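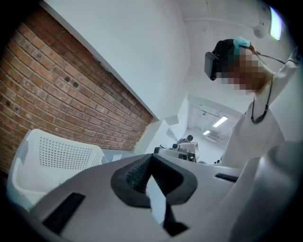
Light-gray housing with the textured dark pad in the middle

Re: [oldstorybooks] Leclerc's missing second Skarkevora book

Hi all,

Oh, I'm so glad somebody brought this up! I've been poking at the Audrey-Anne Leclerc question on and off since March and I have a folder full of half-answers, so forgive me if I ramble.

First, the easy bit. The "other Skarkevora book" in the publisher's ads is real, or at least it got as far as a contract. The Bender letter book has a carbon to her asking for 42 pages of story and promising her the same fee as before. What I can't find is any sign that she sent it in. There's a gap in the letters after that, and when they pick up again she is married and they're writing to her about a cookbook - so make of that what you will.

On the print run, I'd go with 900 for the first book. I know the Grundix checklist has 600, but I think the compiler was looking at the bound copies only, and the rest sat in sheets for a while and went out later in the plain green cover. My own copy is one of the green ones (spine gone, some child has drawn whiskers on the frontispiece, I love it).

As for whether she wrote her husband's memoirs for him, I keep changing my mind. The childhood chapters sound so much like her! All those short sentences about weather and soup. But the typescript in the Xiao papers has corrections in two hands, and the ones in his are pretty heavy by the time you get to chapter 2. I'd want someone who knows his handwriting better than I do to take a look before we put anything on the list's web page.

If anyone can get to the Xiao papers this summer, the folder you want is the one marked "household," not the one marked "literary." I lost a whole morning to that.

More when I've typed up my notes,
M.

On 27 Apr 2021, R. wrote:
> Does anyone know if Leclerc ever finished a second
> Skarkevora story? It's advertised in the back of my
> copy but I've never seen one for sale. Also, is the
> Grundix figure for the first printing right? And I
> once heard she ghosted her husband's memoirs. True,
> or just a nice rumor?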